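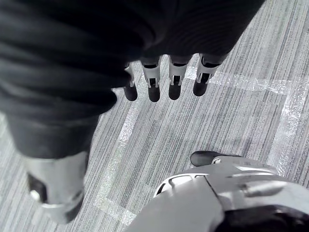 **Jeltside House Newsletter | Issue 176 | page 4**

## The new carpet on the upper floor

The striped carpet is now in all the rooms of the upper floor, and I want to thank everybody for the patience during April. I know that it was not pleasant to carry your chairs up and down the stairs two times.

We took the offer from Husent after comparing it with the one from Manier. Both were good, but Husent could begin earlier and they agreed to work after 5 p.m., when most desks are free. In total they laid 186 square meters. A small part near the Benkirane meeting room is still missing its edge strip, so please walk there with care until it is fixed.

Several people asked me why we chose stripes. In the survey, the plain carpet received 14 votes less than the striped one, so the result was quite clear. I personally voted for the plain one, but I must say I am getting used to the stripes, and in the long corridor they look very nice.

Some requests for the first weeks:

- Please lift heavy things and do not pull them over the carpet.
- If you spill coffee, press a dry cloth on it and then call me. Do not rub.
- New carpet loses some fibers in the beginning. The cleaning team knows this and will vacuum every evening.

We kept the leftover pieces in the storage room next to the elevator. If you would like one for home, write to me before the end of the month.

Asmaa Mansour, Building Office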